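September 9, 2020

Right, week 2 notes, for the Bretgate evening drawing group. I talk faster than anybody can write, so most of what I rattle on about in the session is written down below, with a few bits I forgot to say last time. The course is 8 weeks, and this is the one where people get cross with me about boxes. Bear with it! If you can draw a box you can draw a cupboard, a loaf, a bus and most of a house.

## What to bring

- Your sketchbook, any size you're comfy with
- A soft pencil and a harder one (I use an Enik 2B and whatever H is lying in the bottom of my bag)
- A rubber, though I'd like you to leave it alone for the first half hour
- Loose cheap paper. The copier stuff is fine, and if you buy the pack of 500 you'll stop being precious about each sheet
- Two boxy things from your own kitchen, ideally ones that don't match

The Ammann pads in the art shop in Pastham are lovely but far too nice for this week. Save them for the still lifes in the second half of the course.

We're in room 172 again, up the back stairs. The lamps in there are better than the ceiling lights, so come a few minutes early if you want to choose your seat.

## Warming up

Fill a page with straight lines, freehand. Long ones, from the shoulder, with your wrist doing as little as possible. Then fill a second page with pairs of lines that go the same way, then with pairs that lean towards each other very slightly. That slight lean is what the whole evening is built on, and it's surprisingly hard to do slightly. Most of us overdo it and end up with a cheese wedge.

After that, boxes. Little ones, big ones, boxes seen from on top, boxes at eye level where you lose the lid altogether. Draw through them, so you put in the hidden back corners as if the thing were glass. It looks messy and I don't mind. You'll find out very quickly whether your box could exist.

One thing I got wrong for years: I drew the nearest corner first and then guessed at the rest. These days I put down the top face on its own, get that shape looking as if it's lying flat, and only then drop the uprights. Try both and see which suits your hand.

## Stacks, wedges and lids

The kitchen is full of practice for this, and toys are even better, because somebody has already done you the kindness of making all the edges straight.

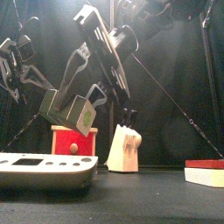
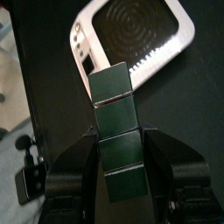
Stacks are my favourite exercise and the one I'd do if you only have ten minutes. A single cube lets you get away with all sorts, but pile several up and every mistake is repeated above or below where you can compare it. The four green cubes in the second picture show the trick beautifully: the bottom one is the biggest, the top one is the smallest, and the whole column tips towards the upper left even though you know perfectly well that a cube is a cube. So don't draw four squares the same size one on top of another. Put in the two long sides of the column first, as if it were one tall box, let them come together a little, and then divide it up with the joins. The joins are pale there, too, lighter than the faces on either side, and if you leave them as bare paper and shade the dark green in around them you'll get a far crisper result than by drawing heavy black lines between one cube and the next. I would also keep the top one very slightly out of line with its neighbours. It's only a touch off to the left and it makes the pile believable.

Now the wedges. A knife block is a brilliant thing to draw and nearly everyone has one, or has a relative with one. The cream-white one in the first picture has a slanted back, so it won't fit your ordinary box recipe, and this is where people come unstuck. Draw the plain upright box it would fit into, quite faintly, then slice the slope off it. If you start with the slope you've got nothing to measure it against and it will wander. The handles come last. They're dark, they sit up out of the top slots, and against a dark background they barely need an outline, so put one or two clear edges in and let the others disappear. (I know it feels like cheating. It's what your eye is doing anyway.)

Those faint brownish streaks on the surface are worth a mention as well. Marks like that follow the face they're on. If you scribble them in any old direction the face goes flat or starts to bulge, and you'll spend ages fiddling with the outline when the outline was fine all along.

Then we have the red box, with its light wooden frame and the little round knob low down on the front. It reminds me of a small drawer front, and drawers are the same job: a border, a panel inside the border, and a knob. Keep the border an even width along each side *as it would look from where you're sitting*, so a side further away from you may well come out thinner. For the knob, draw a ball stuck on a surface, and give it a small shadow. Without the shadow it turns into a button painted on the front.

## Holes in flat things

This bit caught several of you out last time with the saucers, so here we go again.

A round hole in a flat surface lying on a table is drawn as an ellipse. The flat white piece in the first picture has round holes in it, some bigger than others, along with one rectangular opening, and that mixture is very handy. Draw the rectangle first, since it tells you how tilted the surface is, and make your ellipses agree with it. If the rectangle is squashed a lot, the ellipses are squashed a lot. Keep the ends of each ellipse curved as well. Pointy ends make a lemon, and I've seen a great many lemons in this class, plenty of them mine.

Rounded corners go in at the very end. Rule yourself a proper sharp corner, then nibble it off. The white surround in the second picture has that sort of softened corner, with a dark panel set into it and faint rings on the panel. For rings I'd do no more than three or four and let them fade out before they're complete, or you'll be there until supper.

## Light and dark

Decide on three tones before you start: paper, middle and dark. Squint until the detail goes. Which faces have turned into one big shape? Shade them as one shape, straight across, and don't stop politely at every edge.

Colour muddles this, by the way. Red looks bright to us because it's red, but in pencil it's often a middle grey and sometimes darker than that. If you've got a red object and a white one side by side, the red one will nearly always need more pencil than you want to give it. The two-layer block over at the right of the first picture would make a lovely little tone study on its own, with the red on top and the thicker white layer underneath. Two layers, one clean line between them, and off you go.

Matt surfaces are kinder than shiny ones. Do your shiny kettle another week.

## Homework

1. Make a stack of anything square-ish at home: tins of sardines, stock cube boxes, children's bricks. Draw it from low down, then from above, looking down the stack.
2. Draw one wedge-shaped thing using the faint box method, and leave the faint box showing so I can see it.
3. Draw a drawer with its knob. Shut first. If you're feeling brave, pull it out a few inches and have another go.
4. A page of ellipses, done in one sitting, radio on.

Spend twenty minutes on each and then stop, even if it isn't finished. I'd much sooner see four half-done drawings than one that's been rubbed out until the paper went fluffy.

## Odds and ends

Somebody asked about rulers. You can use one to check, after you've drawn the line by hand, and you can't use one to draw the line. Next year's May course does technical drawing and you can rule to your heart's content there.

Somebody else asked whether it matters that their boxes all lean to the right. It's usually the sketchbook. If it's flat on the table you see the top of the page at a slant and correct for it without noticing. Prop the book up on something, a folded coat will do, and look at it straight on.

Please put the lamps back on the windowsill when we finish, and take your mugs down with you. Next week is bottles and jugs, so bring one of each if you can carry them on the bus without mishap. Empty, please!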